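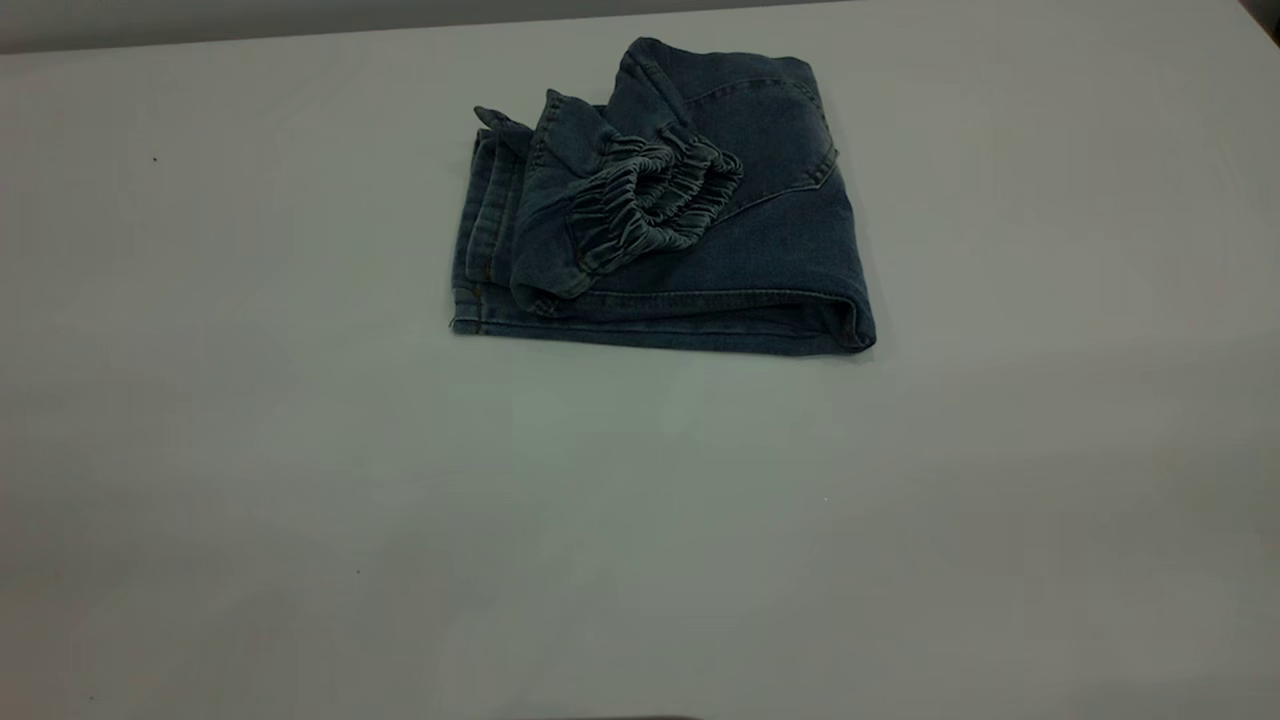

Settimio Melis, textiles editor
April

Elastic-cuff jeans are denim trousers whose legs end in a gathered band in place of a flat hem. The cuff is made by stitching stretched elastic to the leg opening or running it through a casing. When the elastic relaxes, the denim draws up into narrow pleats.

Folding

Denim holds a crease well and stacks easily, but a gathered cuff is thicker than the leg above it and does not lie flat. In the common rectangular fold, the legs are laid together, the seat is smoothed, and the length is bent over on itself several times. The cuff may be left on top of the bundle, near the back pocket, or turned inside. Turned inside, it raises the layers over it. Left on top, it tends to curl, and the upper face stays uneven.

The Furmont folding guide lists a finished weight of 700 grams for an adult pair and allows 2 pairs per stack on an open shelf. Gatti, a later manual, places the waistband at the back of the shelf and the long rolled fold at the front. Topstitching along the side seam serves as a guide for aligning the edges.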